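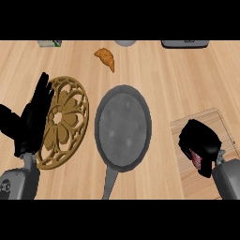
Despina你好，三月的进展跟你唠一唠，表格另外发，这里就讲讲表格里塞不下的事。

先说口述史这块。到月底我们录完了25位老街坊，比计划慢一点，主要是Sekitz那边几位老人家春天爱出门，约好了上午十点，敲门没人，下午再去，人家在河边下棋呢！Naheed后来干脆带着录音笔去河边，录出来全是风声和“将军”，不过有两段讲发大水那年的，我听了三遍，真好。

文字稿整理到478页。方言的部分还是头疼，Myung-ja Yook一个人听写，有些词我们三个人围着听也定不下来，先标了问号，打算四月请Ghazala Ghauri过来坐两天，她外婆就是Fomulville人，这些词她从小听。差旅费想从原来的印刷费里挪，数目不大，你看行不行，行的话回我一句就好。

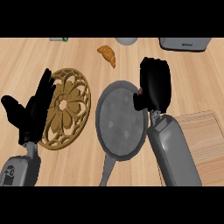
老照片和信件的扫描交给了Romaniuk，一共1631张，已经全部拿回来了。颜色大体满意，就是有一批信纸扫得偏黄，我跟他们说了，答应重做，不另收钱。原件我和Iason一起对着清单点过，都还给了各家。有一户临时说信不想公开了，我们把那几封撤了下来，协议书也改过，附在后面。

花钱方面，这个月最大一笔是给Plevo的2000，买的是网站两年的存储空间。当初预算写的是一年，可两年一起付便宜不少，我就自作主张了（先跟你认个错）。其余都在线内，发票Iason按日期贴好了。

拖后腿的是小册子。版式改了又改，我嫌字小，Iason嫌页数多，到现在封面也没定。照这个速度五月中能送印，比合同上晚两周，你要是觉得不合适早点告诉我，我就先把附录砍掉。

哦对，地图上两条巷子的名字标反了，是一位阿婆指出来的，已经改好，新版下周传给你。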